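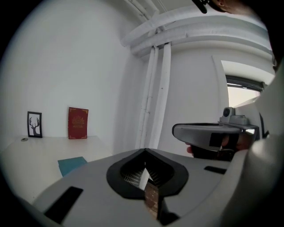

Time sync between two handheld grippers, drifting by the end of a demo

Asked by buttered_encoder
Tags: timestamps, fisheye, visual-slam, data-tools

Hi all! I'm getting into two-handed demos and having a great time with it, but my left and right streams won't stay lined up.

Each gripper has its own fisheye camera and its own recorder. I clap the fingertips together at the start, find the clap in both videos, and shift one stream so the claps match. The first few seconds look perfect. By the end of a long take, the right hand is clearly behind the left. When I replay the pair in the viewer, a handover that went fine in real life has one gripper letting go before the other has closed.

What I've got:
- both cameras set to 30 fps
- 125 takes so far, most of them short, a few that run several minutes
- camera poses from visual SLAM, run on each video separately
- Butora for loading and trimming, plus a small script of mine that does the shift

My script takes the frame number, divides by 30, and adds the offset from the clap. Is there a smarter way to find the offset? I tried matching the clap on the audio track as well and got nearly the same number, so I don't think the clap is the trouble. The short takes look okay, if that helps.

Also, a side question: the two SLAM tracks come out in different coordinate frames. Do I need to fix that before or after the timing?

3 answers

Answer by Thư Hoàng (accepted)

Ooh, I love this one, because the fix is small and the replay looks so much better afterward!

Your offset is fine. Your clock rate is the thing to look at. "30 fps" on a lot of cameras really means 30000/1001, so dividing by 30 stretches time a little. If both cameras did exactly the same thing you'd never notice in the replay, but each one has its own crystal and they don't agree perfectly either. A dropped frame makes it worse, and frame counting can't see a dropped frame at all.

So, stop using frame numbers as time. Read the presentation timestamp for every frame out of the video file and keep it next to the frame. Then:

1. Clap at the start AND at the end of each take.
2. Find both claps in both streams, using the real timestamps.
3. Fit right_time = a * left_time + b. Two claps give you a and b directly.
4. Move the right stream onto the left clock with that fit, then resample the poses. Linear for position, slerp for rotation. Please don't average quaternions by hand, I did that for a whole week in March and my wrist paths had the loveliest little kinks in them.

Check the value of a. It should sit extremely close to 1. If it's off by one part in 1,000, you probably have one file on true 30 and the other on 30000/1001, or you're mixing frame counts with timestamps somewhere.

For gripper width I'd use nearest sample or plain linear, and take a look at the plot around each close. Smoothing there can make the fingers look like they start moving early.

On the coordinate frames: you need one shared map before the relative pose between hands means anything. Record a slow mapping pass of the room first, then localize both videos against it. Plain white walls don't give the tracker much, so get your table and whatever is standing on it well into the mapping video, from a few heights. You can do this before the timing fix, it doesn't depend on it. But only compute the left-to-right transform after both are done, or you'll be pairing poses from different moments.

Comments:

buttered_encoder: It was the timestamps!! One file had 17 dropped frames, all in one clump. I re-did the long take with real timestamps and the handover lines up now. No end clap in my old takes though, so is there anything I can use?

Thư Hoàng: Yay! Any sharp thing both cameras catch will do. A gripper closing hard, a light switching on. You can also cross-correlate the angular speed of the two tracks if both hands stopped and started together, but that only works on some motions and I'd eyeball every result. For the short takes, good timestamps and the one clap are probably enough.

Answer by mudflap_m

Use hardware sync. We moved to Bremora triggers and I haven't thought about this since.

Comments:

buttered_encoder: Tempting! Doesn't help the takes I've already got, but I'll read up.

rowan_k: A trigger lines up the exposures, you still have to carry the timestamps through your loader. If the loader throws them away you're back where you started.

Answer by pelican_stack

Adding to the accepted answer. If you load with Butora, check whether your trim step resets the first timestamp to zero. Mine did, on each stream by itself, so I'd fit a and b on the untrimmed files and then apply b to trimmed ones. Took me forever to spot. Now I do the fit first, write the aligned times to a separate file, and trim both streams by time range at the very end.

There is also a plotting tool in Gisosell that draws both hands' speed curves on one axis. Super handy for this, you can see a bad fit right away. I think you have to turn on the second axis in settings, or maybe that was the old version.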